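Lulum opens second computer repair workshop in Toledo

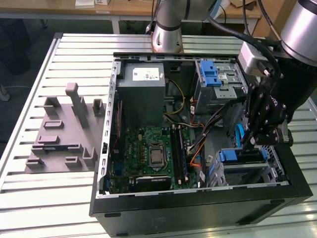 TOLEDO, 3rd February – Computer refurbisher Lulum has opened a second workshop at its Branum Street site, adding room to take in older desktop computers from schools, offices and households.

The new workshop covers 3290 square feet and has 18 workstations. Desktop towers are laid on their sides and opened up so that the processor, memory, power supply and drives can all be reached for checking. Parts that still work stay in the machine or go into stock. The rest are sorted for recycling.

"Most of the desktops we get need a drive or more memory, and then they are good for everyday use," said Soledad Valdebenito, general manager of Lulum. "We had been turning machines away since November for lack of space."

Refurbished desktops will be sold under the Lukutach name, with prices starting at $118. Each comes with a 2-year warranty on parts.

Owners can drop off desktop computers at the front counter at no charge. Monitors and printers are not accepted at this time. Drives are wiped before reuse, and a certificate is available on request, said workshop supervisor Florencia Echeverría.

Offices with larger numbers of computers should call ahead to arrange a pickup.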